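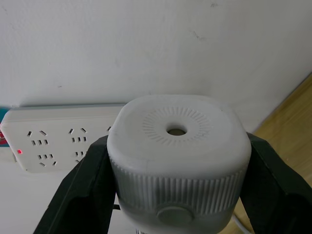

Observational Drawing Certificate: Frequently Asked Questions
Prumonard School of Continuing Education
Last revised July 2019

Who may enroll in the certificate?

The certificate is open to any adult aged 18 or over. No portfolio is requested and no earlier training in art is assumed. Applicants who have completed a drawing course at another institution may ask to begin with the second term. Such requests are decided by the program office after a short review of recent work.

How is the program organized?

The certificate consists of three terms. The first covers line and proportion, the second covers light and shade, and the third is given over to a personal project. Classes meet in the evening at Grargate Hall, in the north studio on the second floor. Students are expected to complete 100 hours of drawing outside class over the full program and to record those hours in the log issued at registration.

What does the program cost?

Tuition is $200 per term, payable at registration. The fee covers instruction and use of the studio easels. It does not include paper, pencils or the course handbook. A payment plan is available on request - please contact the program office before the term begins, as plans cannot be set up afterward.

What will I be asked to draw?

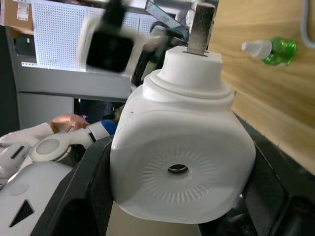
First-term students draw single objects with plain surfaces. Pale subjects are preferred in the early weeks, when the eye is still learning to separate a shadow from a change in color. Each object is drawn first as an outline, then as a set of large shapes, and only then with its detail. Short ribs set in a circle like a sunburst, as on this white plastic base with its rounded corners, should be left until the outer shape is correct, and the circle itself should be placed before any rib is drawn. Students who begin with the ribs usually find that the ring will not close. The same order of work applies to flowers, wheels and clock faces.

Second-term students work from groups of objects and from interiors. Life drawing is not part of the certificate and is offered as a separate course.

Which materials do I need?

A full list is given on page 29 of the handbook. In brief, students need a pad of medium-weight drawing paper, graphite pencils in several grades, a kneaded eraser and a sharpener. Charcoal is required from the second term onward. The Rampersad art supply store holds a set packed to our list, but students are free to buy elsewhere, and materials already owned are welcome if they are in good condition. Solvents and spray fixative may not be used anywhere in the building. Drawings that need fixing should be taken home
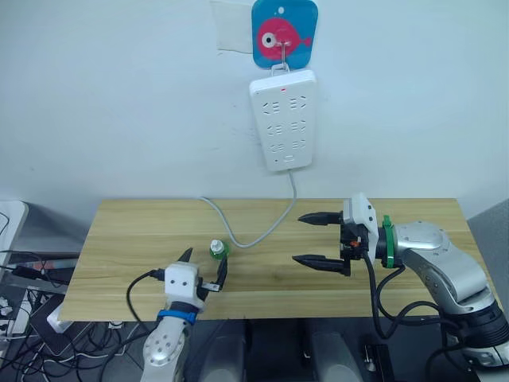
and sprayed outdoors, or else stored between sheets of glassine until the end of term. Glassine may be bought singly from the studio technician. The school does not accept responsibility for work left in the flat files after the last class.

May I miss a class?

Two absences per term are permitted. A student who expects to be absent should notify the instructor, Salamatu Ibrahim, who will provide the exercise for that evening. A third absence will normally mean that the term must be repeated.

How is the work assessed?

No letter grades are given. At the end of each term the instructor reviews the sketchbook and four finished drawings with the student and records a result of complete or incomplete. Erased and corrected drawings are accepted. The school prefers that early attempts remain in the sketchbook, as they form part of the review.

Is the course suitable for someone who has not drawn since childhood?

Yes. Many students describe themselves in this way when they apply.

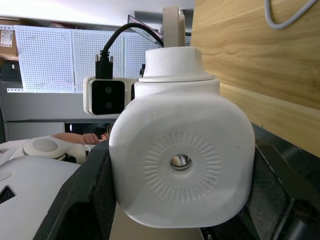

Ngan-ling Siu wrote to us in May that she had put off applying for years because she could not draw a straight line, and that the first class consisted almost entirely of crooked ones. She added that measuring with a pencil at arm's length was the hardest habit to learn and the one she uses most - and that she would have liked more time on ellipses.

An additional evening on ellipses has been placed in the first term.

Is parking available?

Parking is available in the Parker Street lot after classes begin for the evening. A permit must be displayed and may be collected at the front desk of Grargate Hall.

How do I withdraw?

Withdrawal must be made in writing to the program office. Tuition is refunded in full before the first class and by half before the third. No refund is made after that point, except on medical grounds.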